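Flemgate says its ads will show older shoppers. The small print says less

Flemgate, the home goods chain, promised in January that people over 60 would appear in a quarter of its advertising by summer. The agency behind the work, Grerkemach, now says the goal has been met. That depends on what you count.

The claim rests on 799 ads, nearly all of them short online spots. Of those, 95 gave an older person a speaking part. In the rest, "appear" can mean a hand on a mug or a back turned at a checkout.
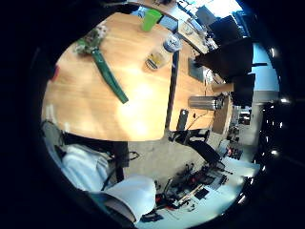

Vol. 40, No. 6

Iltari, a small research shop that tracks casting, ran its own check and surveyed 1155 viewers. Most could not recall seeing anyone over 60 in a Flemgate ad. Grerkemach calls the survey "a snapshot" – fair enough, though it has not offered a better one.

The next round, a fall campaign called Tripathi, is supposed to put older shoppers in lead roles. Flemgate would not say how many, or whether the television spots are included. It also declined to release the full casting list.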